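Camum Keep – hardware wallet for people who hold stuff on more than one chain

Gridau store > Wallets > Hardware > Camum Keep
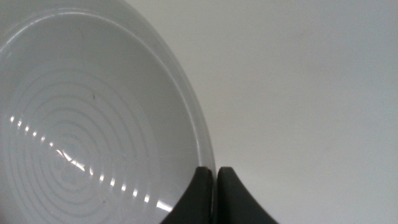 White bowl, glossy glaze, raised rings in the floor.

In stock. Ships in 7 business days. Ships from our Cotmont warehouse, US and Canada only for now.

What it is

A small offline signer. Holds your private keys, signs transactions, never hands the keys to the computer or phone it's plugged into. Works with tokens, NFTs, in-game land, avatar items, name records, DAO votes. If the app can talk to a standard wallet connector it can talk to the Keep. If it can't, see Compatibility further down.

Who buys it

Mostly people who started with a browser wallet, bought a parcel or two in a virtual world, then looked up one day and had more in there than in their checking account. Also small studios that mint items and dont want the minting key sitting on somebody's laptop. Guilds too. We sell a fair number to guilds.

What's new in this version

Bigger screen. You can read a full contract address without scrolling, which was the number one complaint on the old one.
Plain-language signing. Shows "allow this contract to move ALL items in this collection" and not a string of hex. Works for the contracts in our library, currently 1,421 of them. Anything outside the library still shows raw data with a warning – read the warning.
Session limits. Set a cap per session, the device refuses anything over it until you enter the PIN again.
USB-C. Finally.
Bluetooth is off by default. Turn it on under Settings > Radio if you want it. Plenty of owners never do.

Specs

Accounts: up to 3,000 addresses per seed
Recovery phrase: 24 words, optional extra passphrase
PIN: 4 to 8 digits, wipes after 7 wrong tries
Screen: monochrome, backlit
Buttons: two, physical
Power: internal battery, roughly a week between charges with normal use
Cable: included, USB-C to USB-C
Firmware: open source, signed builds, update history on the support page

Compatibility

Windows, Mac and most Linux desktops. Android fine over cable or Bluetooth. iPhone is Bluetooth only on older models, cable works on the ones with USB-C when they show up.

Kourkoulas marketplace: works, including bulk listing. You approve the batch once and the screen shows the item count and the total.

Closed worlds, meaning the ones where your items live in the company's own database: no. There's no key to hold, so theres nothing for the Keep to do. We get this question weekly. If you log in with an email and password and never saw a recovery phrase, it's probably one of those. Ask their support whether items can be withdrawn to an outside wallet before you buy one of these for that purpose.

In the box

Keep unit
Cable
Two recovery cards, blank
Quick start sheet
Tamper seal with serial number. Check it against the number on your order email. No match – don't set it up, write to us.

Setup, short version

Charge it. Pick "new wallet" or "restore". Write the words down on the card, on paper, with a pen. No photos, no cloud notes, no password manager. Confirm the words on the device. Set PIN. Install the desktop app from the link on the quick start sheet, not from a search ad. Send a small amount first and then restore from your card once to make sure you copied it right. Then move the rest.

Notes from the bench

Gavin Aitken does our device testing. His notes on this one: screen is readable outdoors, buttons stiff for the first few days, battery gauge drops fast from full to three quarters and then settles. Desktop app can lose the device when the laptop sleeps, unplug and replug. Fix is in the next firmware, no date yet.

Returns

30 days, seal unbroken. Broken seal we can't resell so we can't take it back unless it's faulty. Faulty units get swapped, one year from delivery. We can't recover lost phrases. Nobody here can, and anyone who messages you saying they're from Gridau and needs your 24 words is a thief.

Related

Camum steel backup plate
Camum travel sleeve
Spare cable, 1 m
Gridau multi-signer kit for teams (three Keeps, one setup call)

Page updated 06/03/2023. Price and stock shown at checkout.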